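Gripper trials: where we've got to

Quick one this month, the proper write-up is coming in February and half the plots aren't labelled yet. But people keep asking in the corridor which gripper won, so.

Short answer – depends on the handle. Long answer follows.

For anyone who missed the January issue: we're choosing a gripper for the two-armed setup before money gets spent on hardware. Two candidates. The Brodari, parallel jaw, long fingers, stiff as anything. And the Plirham, which has the shorter fingers with the bit of give at the tip. Everything so far has been done in simulation, same arm model, same base, same controller. Only the gripper changes. Task is doors. Doors because everyone's demo is picking up a cube and we're all sick of cubes.

The numbers. 3,911 attempts logged across both grippers, all in sim, all unattended overnight once the reset script stopped falling over. (It fell over a lot. If you got one of the 4 am emails, sorry, the alert list is fixed now.)

Lever handles first. Brodari better, and by more than I expected. The long fingers get behind the lever and stay there, even when the approach comes in a bit low. The Plirham tends to close on the end of the lever and slide off as the arm starts pulling. Softening the grip made it worse. Firming it up helped a bit, then the wrist started fighting the arc of the door and we lost what we'd gained.

Small handles, the stubby sort with not much to get hold of – other way round. Plirham much happier. The Brodari fingers hit the door face before they've closed on anything, controller sees the contact force, backs off, tries again, backs off. There is a very long video of it doing this which I won't be sharing.

Knobs: neither. Both hopeless. Don't ask.

Then the controllers. We'd been running everything on the stock position controller, which is fine untill the hand is attached to something that swings. Swapped in Wasilewska for the second batch – it's the compliant one, lets the wrist drift a little in whatever direction the door wants to go. Big change on the levers with both grippers. Far fewer slips on the pull. Costs you some time, the motion is slower and it dithers at the start, but I'd take slow over letting go halfway. Tuning it was 2 evenings of guesswork and I've put the values in the shared folder so you don't have to repeat them. Please don't edit that file in place. Copy it.

Cameras, briefly. We have been comparing a head view and a wrist view. Head view looks down past the arms at the doors and it's good for planning, you get both hands and both handles and a decent idea of the gap. Where it suffers is the last few centimetres, when the gripper covers the thing it's trying to grab. Wrist view is the opposite, useless until you're close and then lovely. Shadows are the other headache. Hard sunlight across a panelled door gives the detector edges that aren't part of the door, and it will happily chase them. We've turned the random lighting up for the next batch to see if it learns to ignore them. My money's on sort of.

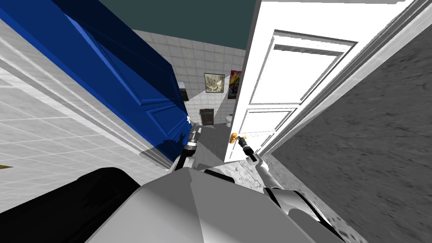 By the newsletter's robotics correspondent
Simulation and test lead, Rultik group

The bathroom layout is the one to look at if you only look at one. Gold lever on the white door, little white handle on the blue one, both near enough for an arm each, and not much room between them. It has turned into our standard test for that reason, all the awkward stuff in one place. The right hand at the lever is the part I'd call solved, or nearly. The left at the blue door is where the remaining hours are going. Both arms together is harder than one and then the other, as the base shifts a touch when either side loads up and the other hand feels it.

Next up, in no special order:

Mixed pair. Brodari on one side, Plirham on the other. Obvious thing to try given the results, only the driver currently assumes both hands are teh same. Being fixed.

Worn fingertips. Sim grippers never wear out and real ones do, so friction gets knocked down in stages and we see who suffers first.

Latency. Adding delay to the camera feed on purpose. Grim but needed.

If you have a handle you'd like tested, send the model over with sensible dimensions, in metres. Last time we were sent one in millimetres and the door handle was bigger than the building. The run queue is open to anyone in Rultik with a login, 3 jobs per person at a time, and please name them something other than "test".

Full results table goes out with the February issue.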